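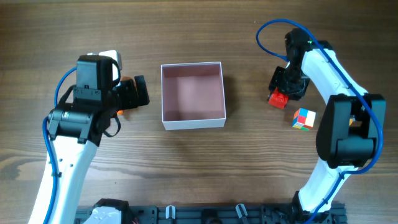 Hallo zusammen, kurz zum Spieletausch, weil hier schon wieder drei Mails mit derselben Frage liegen. Ja, er findet statt, ja, wieder im Gemeindesaal in Vurkberg, Aufbau ab 10 Uhr. Neu ist nur die Sache mit den Kleinteilen. Letztes Mal lag alles durcheinander in Wäschekörben, Puzzleteile, Würfel, Kartenspiele ohne Schachtel, das sortiert kein Mensch mehr. Also bitte: einzelne Sachen wie der rote Legostein oder der kleine bunte Würfel auf dem Holztisch kommen in eine offene Schachtel, so wie die weiße daneben, Deckel braucht's nicht. Größere Spiele mit Gummiband drum und Zettel drauf, ob vollständig. Wer's nicht weiß, schreibt "ungeprüft" — reicht völlig.

Zu Janas Mail, antworte gleich drunter:

Jana Teuber schrieb:
> Hallo in die Runde, wir haben noch 18 Brettspiele vom
> Dachboden meiner Schwiegereltern, teils ziemlich alt.
> Gibt es eine Obergrenze pro Familie? Und darf man auch
> was verkaufen oder nur tauschen? Außerdem: wer fährt
> aus Fotdale und hätte noch Platz im Auto?
> Gruß, Jana

Obergrenze: bis zu 45 Teile pro Familie, du bist also locker drunter. Verkaufen bitte nicht, das hatten wir letzten Dezember und es gab nur Gefeilsche an der Tür. Wer unbedingt was loswerden will gegen Geld, hängt einen Zettel ans Brett im Flur und regelt das privat. Mitfahren: Victor Kioko hat zwei Plätze, schreib ihm direkt, nicht über die Liste. Kofferraum ist aber schon halb voll mit den Klapptischen, evtl. deine Kisten vorher bei Colleen abstellen. 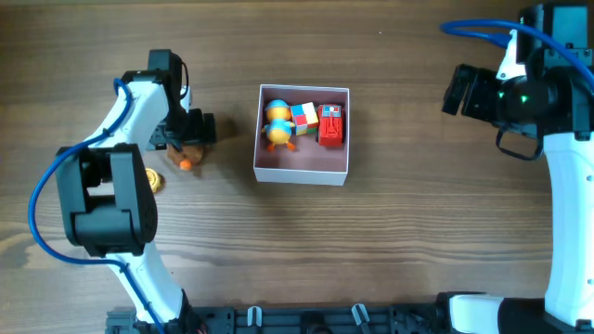
Vurkberg, 31.1.22

Nachtrag, grad mit Hamisi telefoniert. Spielfiguren gehen auch, muss kein Brettspiel sein, also Entchen mit Mütze und sowas gern dazu in die Schachtel. Stofftiere weiterhin nein. Kuchen macht Kanini, es fehlt noch jemand für Kaffee und ein Verlängerungskabel (das alte ist hin). Abbau bitte nicht wieder an zwei Leuten hängen lassen, wer bis zum Schluss da ist packt mit an. Schlüssel hat Hamisi Lema, der muss am selben Abend zurück.

Rest nächste Wcohe, muss los.

Colleen Caron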